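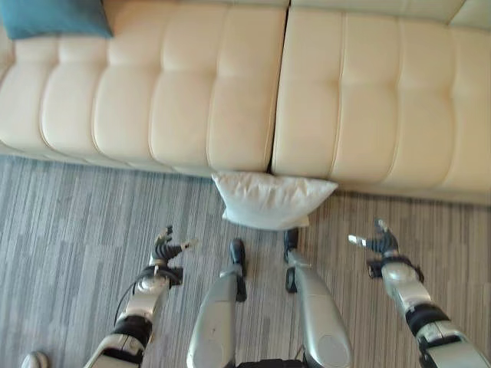 Tell me when it can put the cushions back and I'll buy one, a reader wrote to us after our last piece on home robots, adding that until then she would carry on doing it herself every night before bed.

We put that to the engineer in charge of household testing at Addo, the company in Lolton that has been teaching humanoid robots to do ordinary jobs in ordinary rooms. She asked for her name to be left out, as company staff don't speak for the firm individually, but she was happy to answer the question.

"She'll be waiting a while," she said. "It can put a cushion back. It can't do it every night, in her house, with her cushions, without someone keeping an eye on it. Those are different things and people mix them up all the time. We did too, at the start."

Addo keeps a list of household chores it wants a machine to manage. There are 17 on it at present. Picking cushions up and putting them on a sofa was added early, when the team thought it would be an easy one to get out of the way. Loading a washing machine is there, and wiping a worktop, and clearing a floor so that it can be vacuumed. Ironing was on the list for a time and has been taken off.

"Ironing was vanity," the engineer said. "Somebody wanted to see it done. Hardly anyone we asked cared about ironing. They wanted the floor clear and the kitchen wiped."

She told us how the cushion job is scored. A cushion goes on the floor, the robot has to find it, get hold of it, lift it and leave it on the seat, and it only counts if no one touches the robot or the cushion in between. Over the summer the team made 1,000 attempts, with different cushions and in different positions. The robot did the whole job without help 302 times.

Is that good?

"It's better than it was. If you had a cleaner who managed it 302 times out of 1,000 you would have a word with them. But the number goes up, and we can see what is making it go up, so I'm not gloomy about it."

What goes wrong, she said, is mostly the grip. A cushion has no handle and no hard edge. Squeeze it and it changes shape, and the place you meant to hold has moved. People deal with this without thinking, by pinching a corner or scooping a hand underneath, and they change their minds halfway if it starts to slip. The robot has to be shown all of that, over and over, and then it has to choose.

"A corner is the best thing to go for. On a plump cushion with proper pointed corners you've got something. On an old flat one that's been sat on for ten years the corner just folds up in the fingers and you've got a bit of cloth and nothing inside it."

A pale cushion on a pale sofa brings its own trouble. "You and I know it's a cushion. The machine has to decide where one thing ends and the next one starts, and if they're both cream that's harder than you would think. A blue one on the same sofa, no problem at all."

Quilted and buttoned sofas come up a lot in her notes. All the seams and dips make shadows, and early versions of the software would now and then reach for a part of the seat, having taken it for something loose. That has mostly been dealt with. "It used to try and pick up the sofa," she said. "Not the whole sofa. One of the lumps." 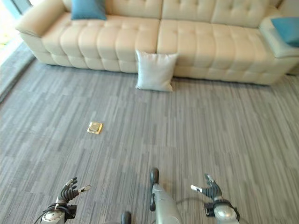 White pillow on the floor in front of the sofa, with a blue cushion at either side of the seating.

We asked about floors. Patterned carpet used to be a worry and is less of one now. The harder thing is what has been left lying on it. Small flat objects are the worst, she said, worse than cushions, and she would rather have a robot leave them alone than try for them and fail.

"Think of a coaster, or a bit of packaging. Something thin. You get a fingernail under it, don't you? Well, we haven't got fingernails. You can slide it along till it meets something and tips up, and that does work, but on carpet it drags. We've tried a lot of tips for the fingers. The present ones are fair on hard floors."

So would the robot step over it, or on it?

"Round it, we hope. It ought to notice it and say so. We'd like it to say, I've done the cushions and there's something on the floor I've left for you. People don't mind that at all. What they mind is finding out later."

The question of being told turned out to be one she had plenty to say about. In the homes where Addo has tried its machines, the complaint that came up most was about the robot stopping and giving no reason. A robot standing in the middle of a living room with its hands out is hard to ignore. Families wanted to know if it was thinking, stuck, or finished. The software that handles all this is called Vuvport, and the latest version has the robot speak a short line when it pauses. The first version spoke too often and was switched off in 2 homes within a day.

"One family said it was like living with a satnav," she said. "Fair comment. We cut it right down."

We moved on to shops, where Addo's other work is. The firm has an arrangement with Pralorent, a furniture retailer with a large showroom on the edge of Lolton, and its robots have been tried on the shop floor there before opening. The jobs are much the same as at home: straightening cushions, picking up what customers have moved, checking that display beds are made. The advantage is that a shop knows what it wants. There is a drawing for each display, showing which cushion goes where.

"In a shop there's a right answer. The blue one goes at the left end and the cream one goes in the middle, and it's written down. At home there isn't one. You ask someone where the cushions go and they say, oh, just on the sofa. Then you put them on the sofa and they come in and move them."

That makes a showroom sound like the better place to begin, and she agreed that it probably is. Even so, the staff there can tidy a display in less time than it takes the robot to walk up to it and line itself up. Before opening, with the place empty of customers, that matters less. On a Sunday afternoon it would be no use at all, and she wouldn't want a robot out among small children anyway.

"They climb on everything in a furniture shop. I used to."

Do the shop staff worry about their jobs?

"Some do. I would. I tell them what I'm telling you, that it's slow and it needs a person near it, and that I don't know how long that will be true for. There's no point in my saying it will never happen. The ones on the early shift quite like it, to be fair. They'd sooner be doing the stock."

Did she think a robot needed legs for any of this? Plenty of firms are building machines on wheels, which are cheaper and don't fall over. She said the argument goes on inside Addo too. Legs let the machine get down near the floor and up again, and deal with a step between rooms. Against that, a lot of the effort goes into keeping it steady while it reaches, and reaching forward to the front of a low sofa is an awkward movement for people as well.

"If you live in a flat with no stairs and good floors, have wheels. I'd tell anyone that. My own house has a step down into the kitchen and another one into the back room, and wheels would be hopeless."

She doesn't have one at home. She has a robot vacuum cleaner, an older one, and she picks up the cushions before she starts it.

As for what it all costs, she wouldn't give a price. The machines being used for testing are not for sale, and any figure now would be wrong by the time one was. She expects the first to go to businesses on a monthly charge, with someone from the company able to take over from a distance when the robot gets stuck. She was careful to say that a person at the other end of a camera in your living room is something customers should be asked about properly, in plain words, before they sign up to it. Addo hasn't settled how it will do that.

We asked which of the 17 chores she would call done.

"Done so I could walk out of the house and leave it? None. Done so I could be in the next room with a cup of tea - wiping a clear worktop, carrying a basket from one room to another if the doors are open. Cushions some days. Washing machine, it can put things in. It's bad at knowing what's already in there, stuck up against the top of the drum, so don't ask it to empty one."

And folding clothes, which is what everyone seems to ask for?

"Towels," she said. "Towels are all right. Shirts look like something a teenager did in a temper. It's had a lot of attention, folding, with a lot of people working on it, and I expect it will come before some of the things that look easier. Picking up a sock from under a bed is harder than folding a towel on a table. You've got to get to it for a start."

The next round of tests begins in December. There will be more cushions, bought second-hand this time so that they are properly worn, and a set of rooms where the furniture is moved between one attempt and the next. She would like to see the robot manage half of its attempts without help. She wouldn't promise it.

For our reader, she had a suggestion in the meantime, which was to own fewer cushions.

Search articles Enter keyword Go Clear

Contact us | Copyright, all rights reserved | Back to top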